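About the Prullusa Centre

The Prullusa Centre is the teaching and demonstration arm of Plaltamcombe Robotics College. It was established to give students, local employers and members of the public a place to see automated handling at close range, in a working laboratory. The centre occupies 900 square metres on the ground floor of the Gunn Building, and its benches are shared by certificate students, apprentices and research staff throughout the year.

Our work is concerned chiefly with the handling of household and kitchen goods. Bowls, cups and containers vary in shape and finish, and programs written for one do not always suit the next. Students begin with simple lifting and placing exercises and proceed to nesting, stacking and sorting in their second term.

Open Day

The centre opens its doors each March. Last year 621 visitors attended, among them senior classes from 30 secondary schools. Demonstrations run from 10 a.m. on the main floor, and staff are on hand at each station to answer questions about the equipment, the programs and the courses offered.

The tabletop handling station is the usual starting point of the tour. Coloured plastic and kitchen ware is used so that visitors can follow each item easily from behind the line - a red mixing bowl on the table, for instance, and a teal one held in the gripper over it. Other arms are set up on the benches further back, and ordinary laboratory work continues there during the tour.
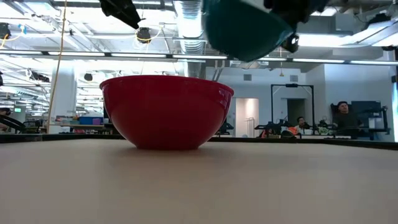 Group Visits

Schools, community organizations and employers may arrange a visit outside the Open Day program. A standard visit lasts 90 minutes and includes an introductory talk in the Grevach Room, a guided tour and one demonstration. Closed-toe shoes are required on the main floor. Visitors under the age of 16 must be accompanied by a teacher or guardian.

Requests should be made in writing to the front office, Room 111, at least four weeks before the preferred date. Parking is available behind the Gunn Building - please enter by the north gate.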